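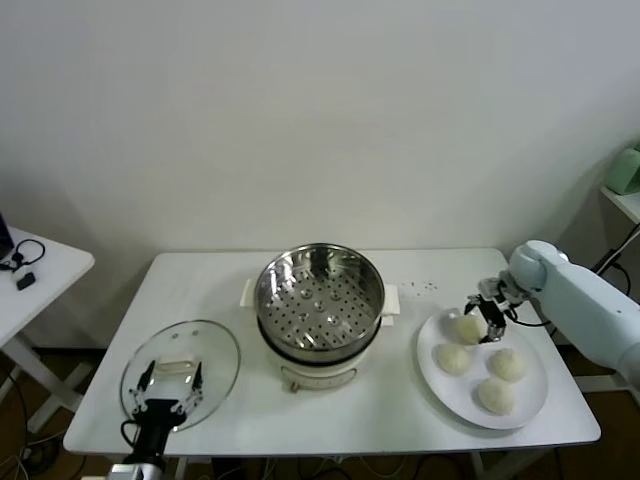
Natsumi Sakamoto wrote back before nine to say the Brumesside drivers can take 12 more households on the lunch round, provided the new ones are all on the south side of the river. She wants the addresses grouped by street this time and the door codes on the same sheet.

Notebook, April, morning

Went through the referral list against the Clerna export. Export has 1,094 rows. A lot of those are the same person entered twice, once by the surgery and once by us, usually with the flat number written differently (2B, 2/B, Flat B). Merged the obvious ones by hand. Left anything with a different birth year alone until somebody has phoned.

Clerna still drops the notes field if there is a line break in it. Workaround as before: replace line breaks with a semicolon before import, then check the first and last record. I forgot the last record and had to run it twice.

11:40. Phone round. Got through to fewer people than I hoped. Those who did answer mostly wanted to talk about the bus. The Dobre stop has moved to the far side of the roundabout and two of our regulars have stopped coming to the Thursday-style social because of the crossing. I've renamed that in the sheet to "afternoon social" as the day keeps shifting.

To ask Dobre: can the minibus do a pickup at the old stop at 1:15? Mileage should be under the limit, but check the insurance wording first.

Leaflets. Printer quoted for 300 or 1,000. We have around 100 of the old ones left, with the wrong phone number. Going with 300. Large type, black on cream, number at the top. The Nurnonell grant people need their logo on the back, and they want to see a proof.

Afternoon

Tried the new befriending form on two callers. Question 4 ("How often do you feel lonely?") stopped both conversations cold. Moved it to the end and put "Who do you see in a normal week?" in its place. Will try it on the next few and write down how long each call takes.

Left to do:
- south side addresses to Natsumi
- proof to Nurnonell
- ring the surgery about double entries
- new batteries for the hall phone

Search this notebook Go

Shares 4 Comments 3

mel_r: The old stop is fine for the minibus if it pulls in past the mailbox. I used to do that run.

Natsumi Sakamoto: Got the addresses, thanks. Two of the door codes are missing, both on Mill Row.

tpk: Question 4 did the same to me. Better at the end.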